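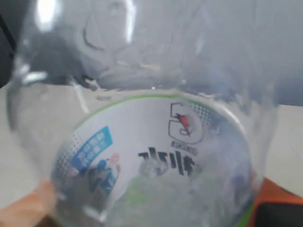 Creases, dents and a label still hanging on. One for the plastics bag.

Share this · 37 shares · 5 comments

I have been meaning to write about bottles for a good while now, and every time I sit down to do it the kettle boils, or somebody rings about the hall keys, and the whole thing goes back in the drawer until the next issue. But the new sorting bench at Janideck is up and running, we have had a full month of collections through it, and I have had the same handful of questions put to me so often over the garden wall that I think it is time I wrote the answers down in one place.

The question I get most is whether to crush. Yes, please, do crush! A clear drinks bottle is mostly air when you have finished with it, and if you carry a bag of uncrushed ones down Pesen Lane on a windy morning you will know exactly what I mean. Take the cap off, give the bottle a good squeeze in the middle, press the air out, and then put the cap back on so it keeps its new shape. It doesn't need to be neat. Folded, dented, twisted like an old dishcloth, it is all the same to us. My own go in looking as if they have been under a bus, and they take up a corner of the bag where they used to take up half of it.

Please do leave the last inch of drink out of it, though. We tip out what we can at the bench, but a capped bottle with cola in the bottom is a nasty thing to open after a warm week in May, and I have a cardigan that will never be the same. A quick swill with the washing-up water is plenty. You needn't dry them or polish them or stand them in a row on the windowsill (though I know one or two of you do, and they look very smart).

Then there are the labels. I used to soak every single one off in the sink, and I got quite fond of doing it, with the wireless on and my sleeves rolled up, until I found I was using more hot water than the job deserved. Leave them on. The ordinary printed sort, with the big logo and the bright colours and lettering in whatever language you like, can all stay where it is. We get labels in Chinese and Spanish and Turkish and several I can't place, and I must say it brightens up a morning's sorting no end. I have spent far too long admiring a lightning bolt or a nice bit of blue dotted printing when I should have been filling sacks. The exception is the full plastic sleeve, the kind that covers the bottle from neck to foot like a stocking. If it has a perforated strip, pull that down and slip the sleeve off into your ordinary rubbish.

Clear and coloured are still kept apart, I am afraid. Clear bottles go in the bin with the white lid and green, blue and brown ones in the bin beside it. If you are standing there with a bottle that is very faintly tinted and can't make up your mind, put it in with the coloured. Milk bottles have their own cage by the door, and they are happiest there.

As for how we are getting on, we took in 1,345 clear bottles in our first month, which pleased me more than I can say, and the target for the end of the summer is 3,000. The full sacks go across to the Dravano depot when the van is free, and it helps a great deal if the bags you bring are tied at the top. Spare sacks are on the shelf under the noticeboard. Take what you need, and if you take the last one, do pop a note through the door.

A word about the Huamán Street drop-off as well. The box there is a small one, meant for people who can't easily get up the hill, and it has been filling up by the middle of the morning. If you have the car out anyway and your legs are up to it, please bring yours to the bench and leave the box for those who need it. There is nearly always tea on the go before eleven, and at the last session there was a very good ginger cake too.

Bottle tops on their own, by the way, are too small for the sorting and slip through the slats, so do keep them screwed on. I have a jam jar of loose ones in the porch and I am still wondering what to do with it. If you have a use for lids, the blue ones especially, come and knock.

5 comments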